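Kulach floral flat sheet, 50% cotton
Reviewed Monday, September 7, 2026

Bought as a top sheet that doubles as a surface for folding laundry. Large brown and beige blossoms, navy leaves. 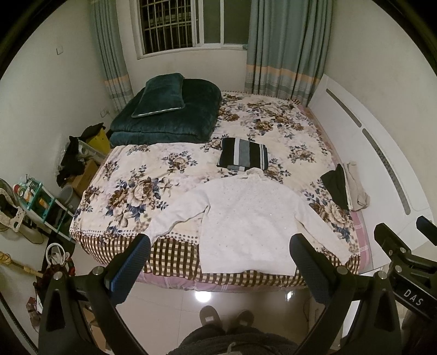
Knitwear lies flat on it without catching. Washed twice in August; the hem stayed straight and the navy held. Drying is slow. Pale fleecy throws shed onto it, so shake them out first. 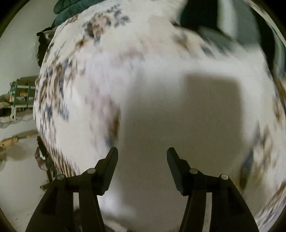
Ama Annan writes that hers shrank slightly at the first wash and now barely covers the mattress.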